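**Steltodach repair and reuse scheme: progress report for January**

Numbers first, as asked. The four drop-off points took in 892 household items over the month, against 143 in the first month of the scheme. The press notice sent out from the Madine office calls this a sixfold rise in repair. It is a rise in things handed over the counter. I'd ask that the notice isn't used again until the wording is put right.

Of everything taken in, 59 items were mended and went back to the people who brought them. The rest are in the Polside store, were passed on as they came, or went for scrap. I can't give the split between those three because the Polside sheet has one column for all of them, headed "moved on". A new sheet was promised in the autumn and I am still waiting for it.

**Kitchen and tableware**

Kitchen goods are the largest group by a long way and also the one where I doubt we are doing much good. A chipped cup can't be mended at a price anyone would pay, and a sound one was probably never going in the bin. The plan assumed that each cup or plate passed on would save the buying of a new one. I have found nothing to back that up. People at the Madine giveaway mornings left with full bags, and some of them said they had plenty at home already.

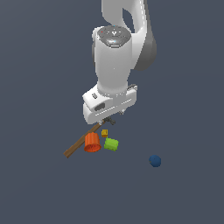 Madine disagrees, and replied to the draft of this report that the giveaway mornings bring people through the door who later come back with a toaster or a lamp, and that cutting them would cut the repairs as well. That may be so. The sign-in book doesn't ask for names, so there is no way to tell whether a single person came for cups and came back with a toaster. I have asked for a tick box ("been before?") from next month, and if the figures bear Madine out I will say so.

**Electrical items**

This is where nearly all the real repairs come from. Lamps and kettles do well. Toasters are slow, mostly owing to parts. Sitthichai, which supplies our elements and switches, changed its smallest order size in the middle of the month, and we now hold more kettle switches than we will use before summer and no toaster elements at all. The bench at Steltodach stood idle for two Monday sessions as a result. I don't think the stock budget will last the year on these terms.

The safety test log is up to date at Steltodach. At Polside it has gaps, and I have stopped electrical items leaving there until they are filled.

**Plastics**
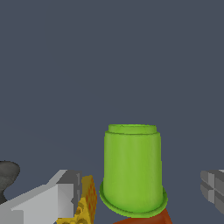 The grant letter asks us to report plastics separately, by weight. We have been weighing them with everything else and taking a share off at the end, which is a guess with a decimal point in it. The share came from a leaflet. Proper scales would cost less than the banner we bought for the opening, and I would like permission to move the money across.

**Training**

17 people finished the basic repair course. Almost 17 were expected, to quote the plan, whatever that was meant to mean. Only a few have taken a bench session since, and the plan sets no target for that, so on paper training is fully met. I have marked it amber.

**Wanted from you**

- A yes or no on the scales
- Agreement that "items taken in" is dropped as the headline figure and "items mended and returned" used in its place
- A second supplier for elements, or leave to look for one
- The Polside lease terms, which I asked for in the last report as well

The next report will have the new Polside sheet in it if the sheet arrives.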